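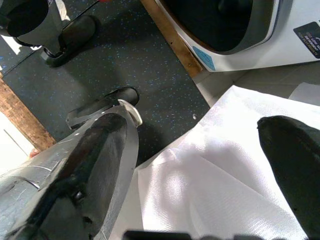
白い布類と、青と白の斑点が入った濃い灰色の床用マット

Nestside 住まいと洗濯の相談室
分類:衣類の手入れ>乾燥機>色物と白物

共用の乾燥機で黒い衣類と白い布類を扱う場合の手順について

投稿者 Wenjie Jia
投稿日 2026年8月5日(水)

いつも参考にさせていただいております。当方は、職員および短期滞在者が利用する共用洗濯室の運用を担当しております。このたび室内掲示の利用手引きを改訂することとなり、乾燥機の項目について皆様のご意見を賜りたく、投稿いたします。

洗濯室の乾燥機はドラム式の前開きで、容量は8キロです。利用者には、一回の運転が終わるごとに中の衣類をすべて取り出すようお願いしております。しかしながら、白いタオルやシーツに黒い繊維が付着するとの申し出が、4月以降たびたび寄せられております。申し出のあった方に伺いますと、多くの場合、直前に黒い衣類が乾燥されていたとのことでした。

現行の手引きには「色物と白物は分けてください」とのみ記載しております。同じ回に混ぜないという意味ではおおむね守られているようですが、前の回に黒い衣類を乾かした後、次の利用者が白物を入れるまでに何をすべきかについては、記載がございません。

お尋ねしたいのは次の点です。黒い衣類の後に白物を乾燥させる際、どの箇所をどのように確認すればよいか。金属製のボタンが付いた衣類について、ドラムを傷めないための扱いを手引きに加えるべきか。また、取り出した白物を畳むまでの間、床に敷いたゴムマットの上に一時的に置くことを認めてよいか。三点目は室内でも意見が分かれております。作業台が狭く、大きなシーツは一度床に近いところで広げざるを得ないという利用者の声がある一方、洗い上がったものを床のマットに置くことに抵抗を感じる方もおられます。

洗剤は各自の持参としており、統一しておりません。柔軟剤の使用も自由です。費用面では、手引きの改訂に伴う備品の購入は1000円以内に収めるよう指示を受けております。この範囲で対応可能な方法をご教示いただければ幸いです。

Yiran Meng
投稿一件目の回答

ご相談の内容を拝見いたしました。集合住宅の洗濯室を管理する立場から、当方で採用している手順をご紹介いたします。

まず、黒い衣類の後に白物へ移る場合の確認箇所は、フィルター、ドラムの内壁、扉まわりの三か所としております。繊維の付着というと、フィルターだけを清掃して終わりにする例が多く見受けられますが、当方の記録では、白物に移る黒い繊維の多くは扉を開けた手前側の縁に残っておりました。縁の内側は平らに見えても、衣類がこすれる部分に細かい繊維がたまります。乾いた白い布で一周拭くと、残っているかどうかがすぐに分かります。

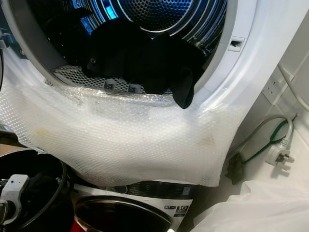

拭き取りに用いる布は、固く絞ったものでも差し支えありませんが、その場合は次の衣類を入れる前に、水気が残っていないことを確かめてください。湿った面には繊維がかえって付きやすくなります。当方では古くなった綿のタオルを小さく切り、使い捨てとしております。新たな支出は生じません。

黒い衣類を取り出す際には、ドラムの奥に手を入れ、残っているものがないことを確かめる旨を手引きに明記されることをお勧めいたします。黒い靴下や薄手の肌着は、奥の影になる部分に残っていても正面からは見落としやすいものです。当方では昨年度、取り残しの届け出が9件あり、すべて黒または濃紺の衣類でした。手引きに「ドラムを手で一回転させ、上から落ちてくるものがないかを見る」という一行を加えたところ、届け出は減っております。なお、この確認は必ず運転が完全に停止してから行うものとし、その旨も併記してください。

フィルターの位置は機種によって異なります。手前の縁の下側に格子状の差し込み口がある型、扉の側に付いている型、奥にある型があり、共用の場では利用者が自宅の機種と同じ場所を探してしまうことがございます。文章で説明するよりも、位置を示す札を一枚貼るほうが確実です。札は厚紙と透明の粘着テープで作成できます。ただし、通気のための穴をふさぐ位置には貼らないようご注意ください。

金属ボタンのある衣類については、ボタンを留め、裏返してから入れるよう案内しております。留めずに入れますと、回転中にボタンがドラムの内面に当たり、音が出ます。乾燥直後の金属部分は熱を持っておりますので、取り出す際に素手でつかまないよう注意書きを添えておくとよいでしょう。

床のマットについては、当方では認めておりません。理由はマットの素材ではなく、靴のまま歩く場所であるためです。どうしても広げる場所が必要な場合は、清潔な敷布を一枚用意し、その上で畳むようにしてください。

Toàn Đặng
投稿二件目の回答

黒いものを先に乾かすから付くのであって、白いものを先にすれば済む話かと存じます。当方の寮では、午前は白物、午後は色物と定めております。掃除の手順を増やしても、読まない方は読みません。

洗剤はTondanicoの粉末を使用しております。溶け残りが黒い衣類に白く付くことがあり、水量を増やして対処しました。ご質問とは逆の現象ですが、ご参考までに記します。

マットの件は分かりかねます。

Hongmei Fu
投稿三件目の回答

先のお二方の回答に補足いたします。時間帯による区分は有効な方法ですが、短期滞在者が多い施設では出発の時刻に合わせて洗濯をされる方もおり、守れない場合の扱いを定めておく必要がございます。当方では、区分の時間外に黒い衣類を乾かした方が、次の方のためにフィルターと縁の清掃まで行うことを条件としております。掲示には次の文を用いました。転載いただいて構いません。

「濃色の衣類を乾燥された方へ。運転終了後、衣類をすべて取り出し、フィルターの綿ぼこりを取り除いてください。続いて、備え付けの白い布で投入口の縁を拭き、布に色の付いた繊維が見えなくなるまで繰り返してください。使用した布は所定の袋に入れてください。」

繊維が出る量は衣類によって大きく異なります。新しい黒の綿製品、起毛した素材、黒いタオルは特に多く出ます。これらは初めの数回に限り、共用の乾燥機を使用せず自然乾燥としていただくようお願いする方法もございます。反対に、化学繊維の薄手の上着などはほとんど出ません。「黒い衣類」と一括して扱いますと利用者の負担感が増しますので、素材の例を二つか三つ挙げておくことをお勧めいたします。

温度についても触れておきます。白物は高温、黒い衣類は低温という使い分けは、繊維の付着よりも色あせの面で意味がございます。当方の機種では高温設定の排気が約80度になるとの説明を据え付けの業者から受けており、黒い綿の衣類をこの設定で繰り返し乾かしますと、縫い目の周辺から白っぽくなってまいります。衣類の表示に乾燥機の使用を避けるよう記載がある場合は、当然ながらそれに従ってください。

また、詰め込みすぎも見落とされがちです。容量の表示は洗い上がりの重さではなく乾いた状態での重さを指すことが一般的であり、表示の上限まで入れますと中で衣類が広がらず、たたき落とされた繊維が別の衣類の折り目に入り込みます。シーツの中に小物が巻き込まれるのも同じ原因です。大判の白いシーツは一枚ずつ、多くとも二枚までとし、タオルとは回を分けるのが望ましいと考えます。

既に白物に付いてしまった黒い繊維は、もう一度洗うよりも、よく乾いた状態で衣類用のブラシか粘着ローラーを用いるほうが早く取れます。濡らしますと繊維が織り目に張り付きます。ブラシは一定方向に動かし、斜めの織り目がある布では織り目に沿ってかけてください。ローラーの替え紙を含めても、ご提示の予算内で揃うはずです。

扉の開閉についても一点申し添えます。衣類の袖や裾が投入口から垂れたまま扉を閉めますと、布が掛け金の受け口に挟まり、生地を傷めるほか、扉が閉まりきらず運転が始まらないことがございます。黒い衣類は縁の陰に紛れますので、閉める前に手で中へ送り込むよう手引きに一文を加えてください。 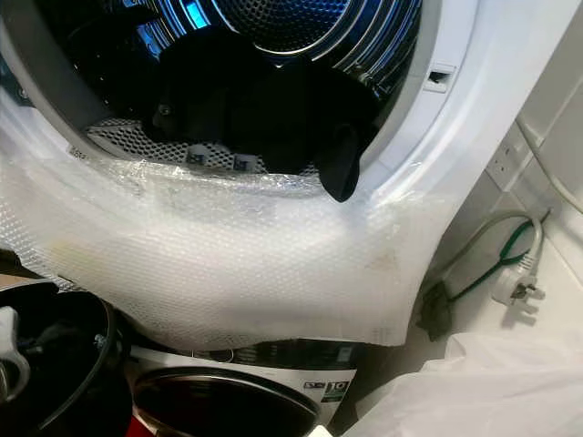
黒い衣類を乾かした後、フィルターの水洗いは毎回必要でしょうか。

通常は、乾いた綿ぼこりを手または柔らかいブラシで取り除けば足ります。水洗いは目詰まりが取れないときに行い、取り付ける前に十分に乾かしてください。取扱説明書に水洗い不可とある機種では行わないでください。

最後に、床のマットの件です。当方はYiran Meng様と同じく、布を直接置くことは勧めておりません。ただ、全面的に禁止いたしますと、大判のシーツを一人で畳む方がお困りになります。当方では敷布のほか、壁に渡した棒にシーツの片端を掛けて畳む方法を案内しております。棒の高さは、背の低い方でも手が届く位置に調整してください。マット自体は水拭きをし、綿ぼこりが斑点模様に紛れやすい柄の場合は、見た目にかかわらず決まった曜日に清掃することとしております。

投稿者 Wenjie Jia による追記

詳細なご回答を賜り、御礼申し上げます。室内で協議のうえ、次のとおり改訂することといたしました。

白物は午前、色物は午後を原則とし、時間外に濃色の衣類を乾燥された方にはフィルターと投入口の縁の清掃をお願いいたします。掲示文はHongmei Fu様の文面を一部修正して使用いたします。金属ボタンの扱い、取り残しの確認、扉を閉める前の確認についても項目を設けます。床のマットには衣類を直接置かないこととし、敷布を二枚備え付けます。棒の設置は壁の工事を伴うため、今回は見送ります。

フィルターの位置を示す札は、既に作成を始めております。外国語の表記については、洗濯室を利用しているYaqin Dai氏に確認を依頼しました。改訂版の掲示後に再び付着の申し出がありました場合には、改めてこの欄にてご相談いたします。

この相談は受付を終了しました。新しい回答は投稿できません。
関連する相談:乾燥後のシーツのしわ/共用洗濯室の掲示文例/粘着ローラーの保管場所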